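4. Arriving on the island and preparing the field hut

This section is for groups who will stay one night or more on Mulgate. Day visitors need only steps 1 to 5.

4.1 Crossing by the tidal path

The path from the mainland to Mulgate is 241 meters long and lies under water at high tide. It is marked with 17 wooden posts, numbered from the mainland side. Between post 9 and post 12 the ground is soft.

1. Look at the tide table on the board next to the parking area. The times on the board are for the harbor at Marikar. Low water at the path comes later than in the harbor, and the table has a second column for this. Use the second column.

2. Write the name of your group and the number of persons in the crossing book. The book is in the metal box under the board.

3. Start to walk only when the foot of post 9 is free of water.

4. Keep the posts on your left hand when you go out, and on your right hand when you come back.

5. On the island side, turn the wooden sign to "ARRIVED". The harbor office can read it with binoculars.

CAUTION: Do not cross in fog, even if you know the path well. If fog comes when you are already walking, go back to the last post you passed and follow the posts to the nearer shore.

CAUTION: Between post 9 and post 12, walk one behind the other and leave the belts of your backpacks open.

4.2 Opening the hut

The hut stands on the north side of the island, below the old signal tower. It has six beds. The way from the path takes half an hour with luggage.

6. Open the key box with the code from your permission letter. Please turn the numbers back to zero after you take the key.

7. Open the shutters on the land side first. The shutters on the sea side are heavy, and in strong wind they must be opened by two persons -- one holds the shutter and the other fixes the hook.

8. Read the gauge on the rainwater tank. Write the value in the hut book under "Meter", together with the time. If the tank has less than 200 liters, the water is for cooking and drinking only.

9. Boil the tank water before you drink it.

Note: In December and in the two months after, the tank is empty and the tap is closed. Bring your own water in this season.

4.3 Bird area and old walls

The shore behind the signal tower is closed during the nesting time. The border is a rope with yellow flags. From the flat rock called the Fellow you have a good view of the colony without going over the rope.

10. Stay on the mown path between the hut and the Fellow.

11. Do not take stones from the old walls, also not the stones that have already fallen. The warden, Ruwan Matubbar, is making a map of them and their position is important for his work.

12. Carry all your waste back to the mainland. The supply boat comes on Wednesday, but it does not take waste from visitors.

If you find a ring from a bird's leg, write down the number and the place in the hut book, and leave the ring in the small drawer under the window.
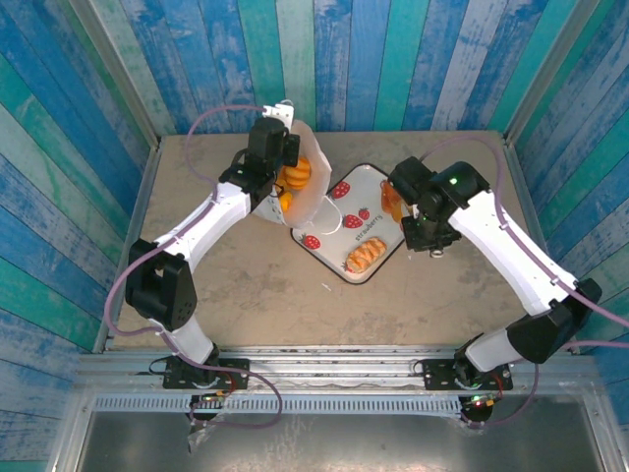
The drawer also has spare pencils and a copy of the tide table. Please leave the copy in the hut when you go, and write in the hut book if a page is missing.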